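Backsplash tile over painted drywall – prep question
Kitchen & Bath > Tile and Stone

grout_line
Posts: 300
Replacing the backsplash behind the range. The wall is drywall with two coats of semi-gloss. The Segers mastic label says "sound painted surfaces OK." The Bodier thinset sheet says to remove or abrade all paint. Tile is ceramic, 16 square feet total. Which one do I believe?

mudbed
Both. They are different products. Mastic will grab scuffed paint if the paint itself is well bonded. Do a tape pull test first. Thinset wants something porous.

kerf_n_shim
Disagree on mastic behind a range. It softens with heat and stays soft behind tile if the paint won't let it dry. Cut the drywall out and hang new board. An afternoon of work.

mudbed
Cutting out good board for 16 square feet is overkill. Sand with 60 grit, vacuum, roll on Grindeo bonding primer, then use modified thinset. I have one done this way from years back and no hollow spots.

grout_line
How long does the primer need? The can gives a range depending on humidity and I have no idea what mine is.

kerf_n_shim
Overnight. And keep the layout off the outlet boxes, or you end up with slivers.

grout_line
Leaning toward light blue with a straight stack. Light blue tile, with dark teal next to it:

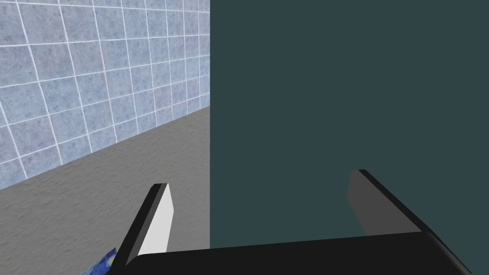 mudbed: straight stack shows every high spot in the wall, so put a long level on it before you commit. Fill the lows with setting compound, prime again over the patches, and check the first course twice. Avo spacers are fine, the cheap ones vary.

kerf_n_shim
Agree on the level. Still wouldn't tile over semi-gloss.

grout_line
Tape test pulled nothing. Going with sanding and primer. Will order the thinset tonight.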